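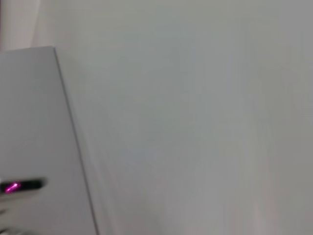
Ticket 36 – Conical tubes sitting high in orange rack
Site: Skivimstead, Ashworth bench
Opened: 2020-03-04
Status: Monitoring

Reported problem
Green-capped conical tubes do not drop fully into the orange two-tier rack. Pushed down by hand they seat, but some stand proud again after the rack is moved across the white tabletop. Rack supplied by Trirker in August.

Checks
1. Bench level. Within tolerance in both directions. No change made.
2. Tubes. Swapped for a different bag from Pilon stores. Same result, tubes ruled out.
3. Plate alignment. Top plate shifted 2 mm relative to the lower plate. Tube tips catch the rim of the lower hole on the way down.

The offset is worst along the back row, so that row was used for the repeat tests. Plates were unclipped, squared up and pressed home at all 4 corners. Green caps give a quick check after loading – sight along the row and any tube that has not seated shows above its neighbors.

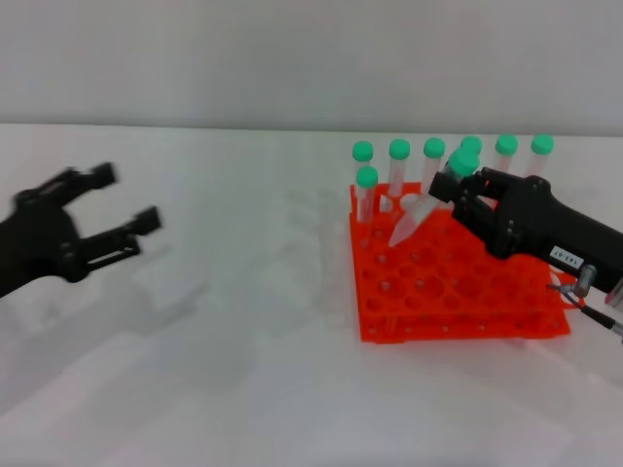 Repeat test after refitting: 40 insertions, two catches, both with the tube entering at an angle. Holding the tube upright until the tip has passed the lower plate cleared it each time.

Outstanding
Replacement clips requested from Trirker. Until they arrive, lift the rack by the lower plate only and do not slide it when loaded. Ticket stays open pending clips.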